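Two weeks with the Suker hand kit

The kit came on a Sunday, and I still don't know who delivers foam-packed grippers on a Sunday. I had told Nelli Honkanen I would write up whatever Vendgate lent me, and she took that as a promise with a date on it. So, Nelli, hello. I'm 11 days over.

The Suker is a pair of handheld grippers. You hold one in each fist, do some ordinary chore with them, and software keeps track of where they went so a robot can have a go at the same chore later. The pitch is that you don't need to own the robot to get started. I don't own the robot. I was very much the target customer.

Setup

The quick start card promises 15 minutes. I needed most of an evening, and a good part of that went on one cable that has to be plugged in before the software opens. The card mentions this on the back, under the warranty. Once I had that sorted, the pairing was quick and it has stayed paired ever since, so I will stop complaining about it around the end of this sentence.

The marker plates go on top of the grippers and you are told not to touch them, tilt them, scratch them or get grease on them. I have now done all of those except scratch. Tracking came back each time after a wipe and a restart.

How they feel

Better than I expected for the first ten minutes. They're light enough, the fingers close smoothly, and you stop thinking about the squeeze fairly soon. Then your wrists start sending letters. Róisín Kinsella, who has smaller hands than mine, tried a session and said it was like eating soup with barbecue tongs. She also did better than I did, which I have chosen not to look into.

The cables are my main gripe. I spent a lot of time flicking the left one out of the way with my elbow, and I now have several recordings of a man flicking a cable with his elbow. Some poor robot may learn that.

Laundry

Cloth is where I've spent most of my time, working with a basket on the left and bare table in front of me. The sample tasks in the app are all blocks and cups, and blocks and cups are easy. A heap of navy cloth is another matter. The fingers either pinch a tiny corner or grab the whole wad, and you learn to come in low and slow.

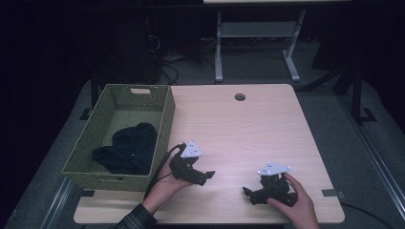 Software and price

The app keeps 7 sessions free and then wants a subscription for anything more. Exporting works, but the button is in Settings, under Account, for reasons known only to Vendgate. I asked support, and a patient person called Piyumi Nanayakkara wrote back the same afternoon with the answer and a link to a page that had moved.

Would I buy it? At the full price, no. If they ever sell it with a longer trial and a cable that bends, I'd think about it. The loaner goes back in April, and I've already lost the foam.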